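3.2 Presupuesto y compra del equipo

Confieso que esta fue la parte que más subestimé (y eso que Sawsan Farah me lo había avisado en junio, con la hoja de cálculo abierta). Yo pensaba que el dinero se nos iría en el brazo, ¡y se nos fue en todo lo demás! Pedimos oferta a Trenlow y a Fuvex; la segunda tardaba 14 semanas en entregar, así que ganó Trenlow casi por aburrimiento.
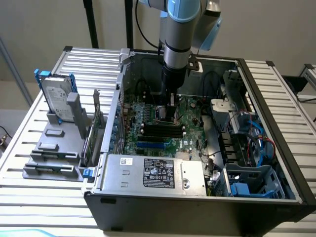 Figura 4. Torre Dell abierta bajo el brazo, con el soporte de piezas a su izquierda.

Luego estaban los ordenadores. Compramos 26 torres de segunda mano, porque cada ensayo de desmontaje gasta pestañas y conectores, y yo no quería pararme a mitad de una serie por una pestaña rota. Los soportes para discos y tarjetas los presupuesté en 198 euros y acabaron en 1.000, entre rediseños y portes. En la próxima ronda (la línea Suvotetti, si nos la aprueban) reservaré una partida propia para utillaje desde el primer día, y otra para repuestos de pinza, que esta vez salieron del dinero de viajes.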